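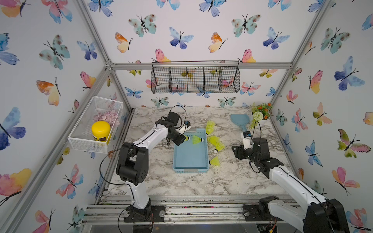
Thursday, started 8:40 a.m.
Bench 2, tidy-up tasks. Present: me, Pendo Kaijage until lunch, Ferenc Csizmadia on and off.

Task for the day: shuttlecocks into the blue basket. Five of them, yellow, plastic skirts. Left arm picks, right arm is allowed to help if one is out of reach for the left. Same policy as Tuesday's sock run, fine-tuned overnight on the 500 new demos. Checkpoint is saved as Tollus 8. Do not overwrite it, Pendo wants it for the towel comparison.

Why this task: Hollis asked again whether we have anything that could clear a gym floor or a kids' room at the end of the day. I said no last month and I still say no, but I'd like to have a number to go with it. Picking up light stuff and putting it in a bin is the chore people ask for most, after dishes.

Morning block, 70 episodes. An episode counts only if all five end up inside the basket with no help from us.

Full clears: 41
Four of five: 17
Three or fewer: 9
Stopped by hand: 3

Two of the three hand stops were the left wrist cable catching on the elbow. Re-tied it with more slack at the wrist and less at the elbow. Ferenc thinks the loop is now too tall and will show up in the wrist camera. I looked through a few episodes and didn't see it, but someone else should check.

Notes on the picking:

Cork end is the easy grasp. When the gripper closes on the skirt it usually still lifts, but the skirt gives and the thing rotates on the way over, then lands on the rim of the basket. Most of the four-of-five results are this. A person would just nudge it in with a knuckle. The policy goes back for it maybe half the time and otherwise treats the job as done.

Standing ones are worse than lying ones. The fingers come down a little off center and tip it over, and then it rolls in a curve around its own cork. Pendo pointed out that in the demos we nearly always started with them lying down. She is right. Need more standing starts.

Spacing matters more than I expected. With two close together the left arm hesitates between them, sometimes for eight seconds or more. The right arm mostly waits with its gripper open. I'd hoped it would push the far ones closer, as it did with the socks. Didn't happen once before lunch.

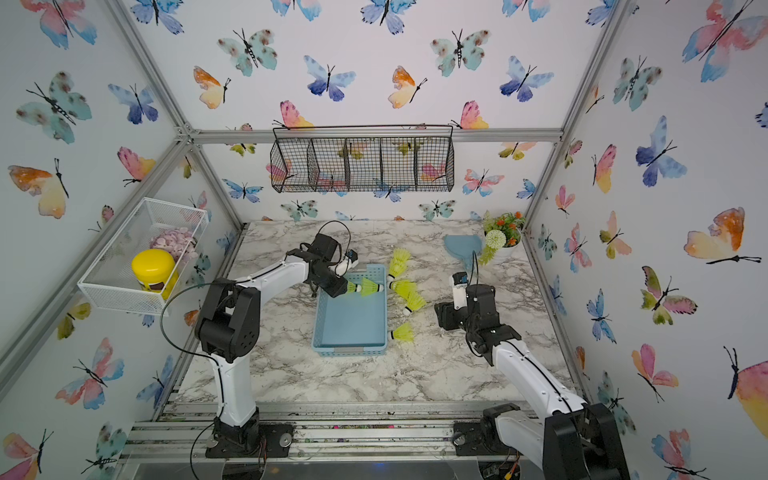

Left arm at the basket with one shuttlecock, four still on the table.

Time. Median full clear is 94 seconds. I did it by hand with one arm behind my back and needed 6. Pendo did it in 5 and wants that written down.

Speed is not really the problem for a home, in my opinion. If it ran at night I wouldn't care if it took ten minutes. What I'd care about is coming down in the morning to find one on the floor under the table. 41 out of 70 is not a thing you can leave alone in a room.

Ferenc disagrees. His argument is that the dishwasher misses a spoon now and then and people keep it anyway. Fair, but the dishwasher misses less than one load in three.

Afternoon. Lowered the approach speed for the last bit above the table and reran, 30 episodes only. 22 full clears. Better, but too few to say much. Tipping seems down. Hesitation is the same.

Changed nothing else in the cell. Dustpan and plant stay on the table as clutter, wire baskets stay on the walls. We agreed to keep the butterfly paper through the end of the month so all of April has the same background. The plain gray panels from Flilholm come after that and then we find out how much of this it has simply learned from the wallpaper.

Housekeeping: there are beads in the slots of the front rails again. Please vacuum before moving either base. Tweezers are in the Broneck drawer.

Total episodes logged on this cell is now 1,017, counting today's.

To do
- 60 demos with standing starts, mixed with lying (Pendo)
- check left wrist video for the cable loop (anyone but me)
- try a look-again step after the last drop, before it calls the episode done
- answer Hollis. Draft: can pick up light objects off a clear flat surface, slowly, with somebody in the room. Not floors. Not unattended.
- order spare finger pads, left set is worn on the inner edge

Arms parked and powered off 5:50 p.m.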